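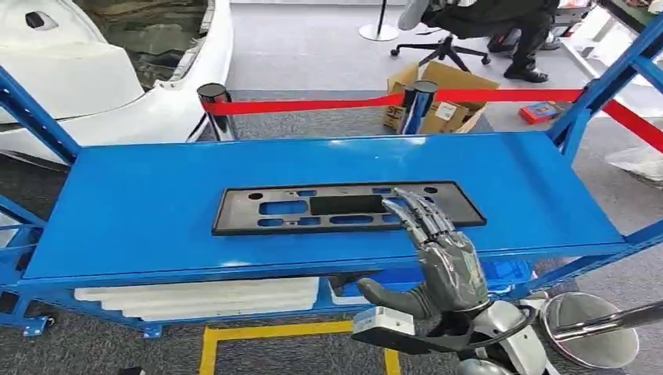

I used to lose parts in my own workshop, and I don't mean screws. I mean big things, like a whole plastic panel I'd set down to answer the phone and then hunted for until dinner. My friend Yutong Han came by in May, watched me walk in circles for a while, and said, "You need places, not shelves." She was right (annoyingly) and I've been fixing it bit by bit ever since.

The first thing I'd tell anybody is to get a cart with a lip on it. A raised edge along the front of the top shelf is worth more than a drawer, at least to me! Stuff stays put when you roll it over a bump, and you can still grab what you need without digging. I keep the top for whatever I'm working on and only that. Padding goes on the bottom shelf. White foam sheets stack flat and I save every single one that comes in a box, which my neighbor Tianyou thinks is a sickness.

If your cart has slotted uprights, play with the shelf height before you load it up. I didn't, and I had to empty the whole thing later. Put your tallest bin next to it first and set the gap from that.

Now the floor. I'm a big fan of yellow tape. Mark out a square for each thing that tends to wander, and when the square is bare you know something's missing. Mine are on carpet, and I know people say tape won't hold on carpet, but it does okay if you vacuum really well first and then walk up and down on it in your socks.
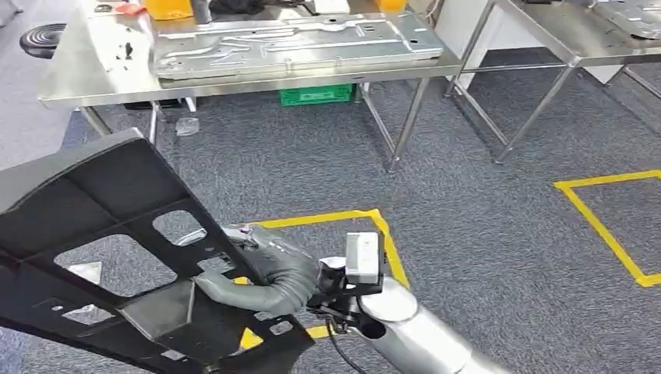
Big molded panels are awkward, I'll give you that. They've got ribs and openings all over, and it's so tempting to hook a couple of fingers through the nearest hole and swing the thing around. Go for a solid crossbar and get your whole hand around it. Thin ribs can snap on you, and I've got one in the scrap bin to prove it. I also run a rag around the rim before a panel goes on a painted shelf, because grit will scratch glossy paint like crazy.

Oh, and leave walking room between your squares! My first layout looked great on paper and then I couldn't get to the work table without stepping over everything.
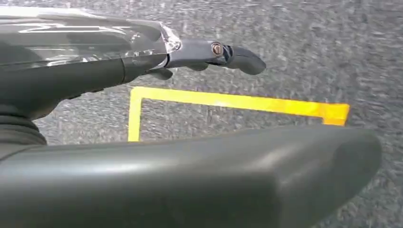

Reading time: 3 minutes

Okay, last bit, the tape itself. Tear it and you get a fuzzy end that starts lifting right away, so use scissors. For the corners I overlap two strips and press down hard with the back of a spoon. When a strip gets grubby I pull the whole side up and lay a new one. Patching over the old stuff just makes a ridge that catches the caster wheels.

Baoshan Su wrote in to ask if masking tape works too. For a weekend, sure! I wouldn't leave it down longer than that.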